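Bag charm

By Dalal Rawashdeh
Updated in August
863 shares | 19 comments

A bag charm is a small ornament hung from a handbag, backpack, set of keys or telephone, where it does very little and is defended fiercely. The term overlaps with keychain, key fob, phone strap and dangler, and the borders between these are poorly guarded. A keychain with keys on it is a keychain. The same object with no keys on it, clipped to a tote, is a bag charm and costs more.

Etymology and terms

"Charm" in the sense of a small worn trinket comes from the older sense of a spoken spell, by way of the amulet. Some of that meaning survives. Owners who would laugh at the idea of a lucky object will still turn a car around to retrieve a felt radish.

In the trade, the part that goes through the bag handle is called the loop or strap, the metal parts are called findings, and the figure at the end is called the drop. Retailers often call the whole thing a "friend." This article does not.

Construction

Most bag charms have three parts, though cheap ones get by with two and a knot.

The loop may be ball chain, leather, ribbon or cord. Braided cord is popular because it is soft on leather handles and hides dirt if the colors are chosen with some thought. White is usually chosen anyway. A four-strand round braid is the standard beginner's pattern; an eight-strand braid is firmer and takes an evening, or two evenings if the maker is also watching something.

The middle section connects the loop to the drop and gives the maker somewhere to put a second color. Beads, knots and short woven lengths are all common. It is structurally the least necessary part and the one most argued about on craft forums, where a contrasting middle is either "the whole point" or "a bit much."

The drop is usually an animal. Bears lead by a wide margin, followed by rabbits, cats and a long tail of food items with faces.

Plush drops

The plush drop is a stuffed figure, normally small enough to close a hand around, covered in short or long pile. Long pile gives a rounder shape and conceals poor seams, which has made it dear to manufacturers. Faces are kept simple: two dots for eyes and a short mark for the rest. Designers describe this as restraint. It is also quicker to sew.

A subclass, the cloud or bun type, does away with limbs and ears and consists of fluff with an expression. It is hard to say what species these are meant to be, and the labels are no help. Many owners decide the matter at home and then disagree with their children about it.

The larger plush pieces are often too big to hang comfortably from anything and spend their lives seated on a shelf or stand, at which point they are technically just toys.

Display and storage

Because charms tangle, and because people who own one tend to own several, a small market exists in stands to keep them on. The most common pattern is a post with one or more pegs for hanging and a flat base for anything that would rather sit. Cup hooks on the underside of a shelf do the same work for less money and get none of the compliments.
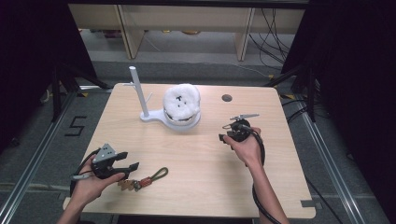 Takeda wrote in the comments that a plush one should never go on a peg for long, as the loop stretches and the fluff goes flat on whichever side faces the wall. Sit the fluffy ones and hang the corded ones, Takeda advised, adding that a braided loop left lying in a heap will keep the heap's shape until someone steams it. Several readers agreed. One said a peg had never hurt anything of theirs, and was asked to post a picture of the back.

The general practice among collectors follows the same lines. Cord and leather are hung straight. Plush is seated, away from the window, and turned every so often so that it fades evenly. Metal charms are kept apart from everything else, since they scratch, snag and win.

Care

Braided cord can be washed by hand in cool water with a little dish soap, squeezed in a towel and dried flat. Red thread next to white deserves a test first with a damp cotton swab. Many people learn about the test afterward and own a pink charm.

Plush should be spot cleaned and brushed once dry with a clean, soft toothbrush, working with the pile. Hair dryers on high heat turn synthetic fluff into something closer to carpet, and there is no brushing it back. If the figure has a drawn or glued face, the face is left alone.

Frayed cord ends can be trimmed and dabbed with clear glue. A lighter works on nylon but will ruin cotton and, on one well-remembered forum thread, a placemat.

Sale and collecting

The bag charm spent decades as a thing found in a bowl by the cash register. The Plendetti shop in Delville, which sold stationery, still kept its charms in a soup tureen until a customer asked for the tureen. The shop later moved them to a wall, hung them by color and raised the price.

Handmade charms are mostly sold at craft fairs. At the Vosville fair, a table of some 30 braided pieces is considered a modest showing, and the bears are gone by lunch. Sellers report that buyers pick a charm up, put it down, walk the whole hall and come back for it, by which time it has been sold to someone more decisive.

Blind packaging, in which the buyer does not know which figure is inside, has added a new kind of collector and a new kind of drawer. The drawer holds the duplicates. An online swap list kept by Vosville collectors ran to 3811 entries at last check, a great many of them offering the same rabbit.

Criticism

Objections to the bag charm are that it catches on doors, that it jingles, and that it adds weight to a bag already carrying an umbrella, a water bottle and a second, smaller bag. Supporters reply that it makes the bag easy to spot on a luggage carousel, an argument that was stronger before everyone got one.

See also: Key fob; Lanyard; Plush toy; Round braid; Zipper pull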